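Chapter 6
When the Gripper Lets Go

We use cookies to remember your reading position. Accept | Manage settings

On 7th February a training session at the Omeldale site of Flornora was stopped after a hand-held gripper closed on an operator's thumb. The injury was small, a bruise and a split nail. The fault behind it had been in the records for months. Elspeth Gillies, who wrote the incident report, found 177 log entries in which the fingers opened or closed without a matching trigger signal. Operators had noted 21 of these by hand, most of them as "slipped" or "dropped cable."

Cables are hard on grippers. A coil shifts as it is lifted, the load moves away from the pads, and a drop looks like poor handling. For that reason the early reports were filed under operator error – a label that closes a case quickly and teaches very little.

This chapter follows the Omeldale fault from the first dropped coil to the worn trigger sensor that caused it. Section 6.1 covers the parts of a hand-held gripper that can fail. Section 6.2 deals with reading logs, and Section 6.3 with the decision to stop work. Before going on, review the terms "fault," "failure" and "hazard" from Chapter 4. They are used here in the same strict sense.

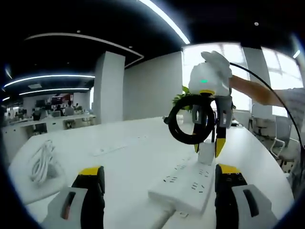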